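Counter Talk > Small Cafes and Snack Tables
Topic: Sandwiches standing up or lying down? (and what to do with pastries)

plumjar_lou
2021-04-11
Hi all, long-time reader and very occasional poster. I've been given the snack table at our community hall to look after, and I'm having such a nice time with it that my family has asked me to please talk about something else at dinner, so you lovely people are getting it instead! The hall is on the Ambaye side of town and we get walkers, choir people, and a lot of hungry kids. My budget is $400 to get set up, and I'd like to be running properly by September.

My big question is the sandwiches. I cut them in triangles and I've always laid them flat, but my sister swears they should stand on the long edge with the filling facing out. I tried it last night with egg and cress and they slumped into each other like tired commuters. What am I doing wrong?

breadandbutterfly
Your sister is right, I'm sorry to say (I have one too, I know how that feels). People buy the filling, so let them see it. Egg is a hard one to start with, though. Thin, flat layers are what you want, and a tray with a bit of a lip so the bottom edge doesn't skate off. I bought two plain ones from Hurkent years ago and they're still going strong.

Something along these lines, with the cut side showing and the pastries and drinks up on racks behind:

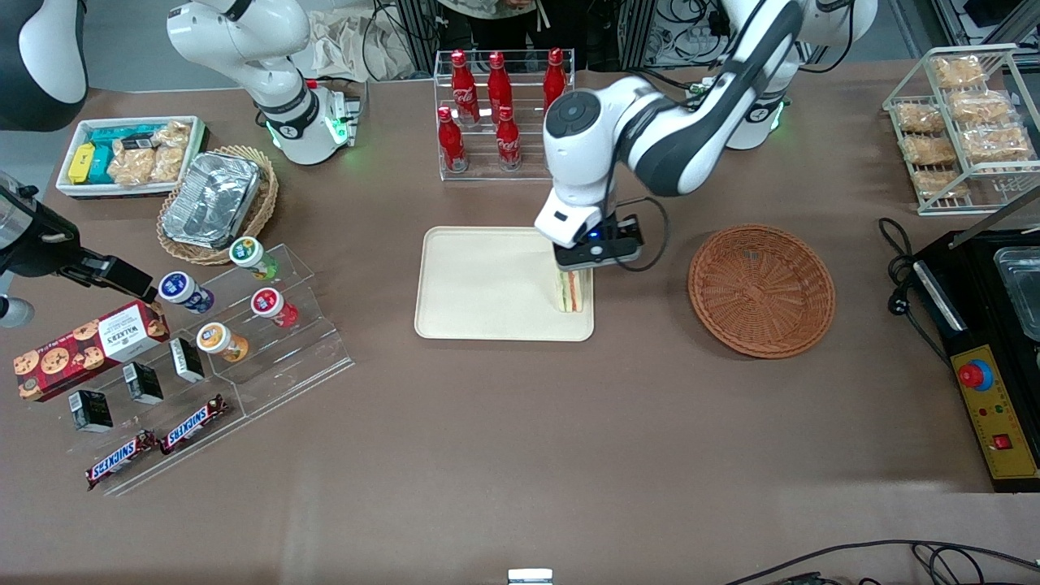

Triangle on its edge on the cream tray, Cokes and pastries at the back.

See how thin the red, green and yellow layers are? Mine are usually tomato, lettuce and cheese, and I pat the tomato with a paper towel first, both sides, and leave it ten minutes while I butter the bread right out to the crusts.

old_griddle
I'm going to disagree, and I say this with affection. Standing them up looks wonderful at nine in the morning and by noon the cut side has gone dry and curly. I did a canteen counter for a long while, with 80 covers on a busy lunch, and flat and wrapped won every time. Do stand one up for show if you like, and keep the rest wrapped in the fridge.

The bottle rack I have no quarrel with. A clear one with the front row lower than the back is a very good thing, you can read every label.

breadandbutterfly
Ours never last until noon, griddle! But fair enough, for a slow day I'd wrap them too.

tillandtea
Can I put in a word for that wire rack? I had my packaged pastries in a big heap in a basket for ages and people would pick up the top one, squeeze it, and put it back. Slanted shelves changed all that. Mine is a white two-tier from Zirex and it wipes down in no time. I'd spend on the rack before anything else, Lou.

I do love a wicker basket like that one though, the shallow kind. I'd put rolls in it, or bananas.

old_griddle
Wicker catches crumbs. Line it.

tillandtea
I do line it, thank you! Blue gingham.

plumjar_lou
Oh, this is so helpful. I did the tomato trick this morning with thinner cheese and had a whole row standing up for the choir, and the alto section noticed, which made my day. I'll wrap the afternoon ones, griddle, so you've both won. Now off to look at racks, and somebody please tell me whether gingham has to be ironed.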